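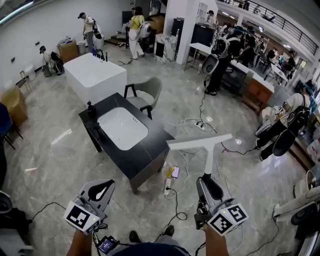
Can a household leave an inverter switched on all the time? It can, provided the battery is sized for the current the inverter draws when nothing is plugged into it.

Aileen Marquez has advised on off-grid supply at Remance for most of her working life, and standby consumption is the subject on which she receives the most letters. "People read the figure for full load and stop there," she said. "The small print will tell them what the unit takes at rest, and over a long night that matters."

Her own trial used a Bollex unit rated at 3000 watts, connected to a battery bank at the Givamgate depot. The load for most of the day was a router and a pair of lamps. Mrs Marquez considers such a unit too large for the purpose and would have fitted one of 700 watts, keeping the bigger machine for the pump.
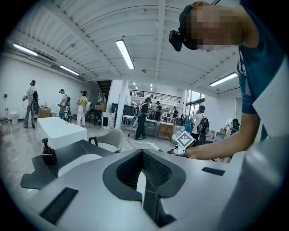 Asked whether two inverters did not simply double the expense, she agreed that the first cost was higher. "The wiring takes longer as well, and each unit must have its own fuse close to the battery. Their outputs must never be joined unless the maker has designed them for it."

Her colleague Jomar Navarro takes a different view of search mode, in which the inverter sleeps until it senses a load. He has found that phone chargers are often too small to wake it. "I set the threshold as low as it will go, and if the charger is still missed I turn the mode off," he said.

Both will present their readings at the Dimaculangan office in August.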